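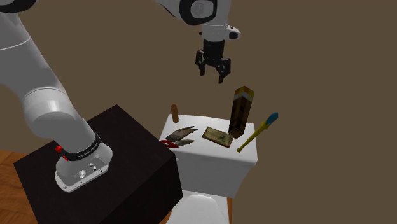 **PLODCOMBE, 2021-01-24** – Rusik, the family-run clothing shop that has been dressing Plodcombe for longer than most of us care to admit, is delighted to share that it will open a second store on Plirier Street in April.

The new shop will have two floors and 204 rails of end-of-line coats, knitwear, dresses and school clothes, with a good corner set aside for larger sizes, which so many of our regulars have kindly (and patiently!) asked for. Prices will start at $8, just as they do at the first store, and nearly 114 styles will be new to us this spring.

We're also very happy to be carrying Bhutto scarves and shawls for the first time – customers have been bringing them in to match against our coats for years, so it seemed only right to stock them ourselves.

The original shop stays open with its usual hours, and purchases from either store can be exchanged at the other with a receipt. Gift cards and layaway tickets will work at both.

For opening hours, or to ask us to put something aside, please stop by the counter at Rusik.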